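Vuelve el trueque de libros a la calle Pekbridge (y este año con sopa)

Pues sí, vecinos, lo que llevábamos meses comentando en la cola de la panadería ya es oficial: el trueque de libros vuelve en diciembre a la calle Pekbridge, y yo, que el año pasado me fui a casa con más novelas de las que llevé, estoy encantada y un poco asustada por mis estanterías. Me lo confirmó ayer por la tarde Zaid Boutros, el de la librería Rendcombe, mientras intentaba cerrar la persiana con una mano y sujetar una pila de atlas con la otra. Le ofrecí ayuda, me pasó los atlas y ya no hubo manera de irme hasta que me lo contó todo.

Lo primero, el cambio de sitio. El año pasado las mesas se pusieron en la plaza, y quien estuvo se acordará del viento. Yo vi volar un recetario entero, hoja a hoja, hacia la parada del autobús. Esta vez se hace bajo techo, en la antigua cochera que hay al final de la calle, la del portón verde, que lleva vacía desde que se fue la tienda de bicicletas. Tiene buena luz por la mañana y bastante menos por la tarde, así que mi consejo es madrugar si os gusta leer contraportadas. Abren a las diez y cierran a las ocho, sin parar a mediodía.

El funcionamiento es el de siempre: llevas un libro, te llevas otro. Hay un par de novedades. Los infantiles van aparte y no hace falta dejar nada a cambio, porque la edición pasada hubo más de un disgusto con críos que querían un cuento y cuyos padres se habían dejado la bolsa en casa. Me parece estupendo. La otra es que no se admiten enciclopedias. Zaid me lo dijo muy serio, y lo entiendo: la última vez sobraron dos completas, pasaron el invierno en su almacén y ahí siguen, sujetando una balda. Tampoco libros de texto con los ejercicios hechos, por favor, que ya somos mayores.

En total cambiaron de manos 464 libros en la última edición. El dato es de la propia librería, que los apunta uno a uno en una libreta de tapas duras que me dejaron hojear. Es una lectura fantástica, por cierto. Se ve quién trajo qué, y hay una novela de misterio que entró y salió varias veces en la misma jornada (alguien la leería de pie, o alguien se arrepintió, yo qué sé). No diré el título porque la escribió un vecino y aquí nos conocemos todos.

Y ahora la sopa. La casa de comidas Gulyás, que abrió en primavera en la esquina, pone una olla en la entrada a partir de la una. La de lentejas es la que más me gusta a mí, pero parece que harán la de paprika y carne, la que da nombre al local, y otra de verduras para quien no coma carne. El cuenco cuesta 2 euros. Hay que llevar taza propia si se puede, y comérsela fuera o en los bancos del fondo, lejos de las mesas. Un libro manchado de paprika ya no lo quiere nadie, y lo digo con conocimiento de causa: tengo uno en casa y huele a domingo.

También habrá encuadernación, y esto es lo que más ilusión me hace. Ji-hoon Baek va a traer su prensa y sus colas para arreglar lomos rotos allí mismo. No podrá con todo, claro, y ha pedido que nadie aparezca con la biblioteca del abuelo: un libro por persona y por orden de llegada. Le pregunté si se atrevería con mi diccionario de latín, que perdió la cubierta en una mudanza, y me contestó que se lo enseñara antes de hacerme ilusiones. Se lo enseñé. Hizo un ruido con la boca que no sé interpretar, pero se lo quedó en las manos un buen rato, así que yo voy a ir con él bajo el brazo y ya veremos.

Por la tarde, a las 6, hay lectura en voz alta. Cualquiera puede apuntarse y leer una página, la que quiera, del libro que se lleve a casa. El año pasado me tocó detrás de una señora que leyó el final de una historia de marineros y nos dejó a todos con un nudo en la garganta, y luego salí yo con un manual de cultivo de tomates. Hubo aplausos, eh. Dos, pero muy sentidos. Para apuntarse basta con dejar el nombre en el mostrador de Rendcombe o decirlo allí mismo antes de que empiece la ronda.

Una cosa práctica más: los libros se pueden ir dejando desde ya en la librería, en las cajas de la entrada, y te dan un vale de cartulina por cada uno. El vale no caduca durante la jornada y se puede regalar. Mi cuñada ya tiene un taco que da miedo. Quien prefiera no cargar puede esperar a la furgoneta de Plirnau, la empresa de mudanzas, que recogerá bolsas en los portales de la parte alta del barrio la tarde anterior. Hay que avisarles con tiempo y dejar la bolsa cerrada y con el nombre puesto, en letra que se entienda, que luego vienen los líos.

Lo que no se lleve nadie irá a la sala de espera del centro de salud y a la residencia, donde por lo visto piden sobre todo novela del oeste y poesía. Si tenéis alguna del oeste por casa, ya sabéis. Yo he encontrado tres detrás del sofá y no recuerdo haberlas comprado en mi vida.

Se aparca mal, como siempre, y ese día peor, porque cortan la calle desde la panadería hasta la cochera. El autobús para en la plaza y desde allí se llega andando en nada. Hay rampa en la entrada lateral, por el callejón, y para los carritos es mucho mejor que el portón, que tiene un escalón traicionero con el que me tropecé ayer yendo a cotillear cómo iban los preparativos.

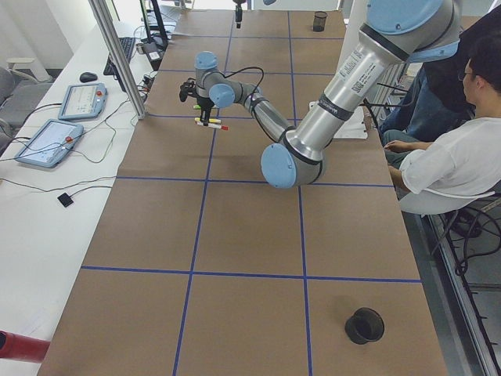 De momento me quedo con la duda de qué llevar. Tengo apartada una novela rusa que empecé con muchas ganas y un libro de viajes que me encantó, y me da pena soltar justo el segundo. Si alguien tiene algo de jardinería que no sea de tomates, que me busque por la mañana, cerca de la mesa de encuadernación.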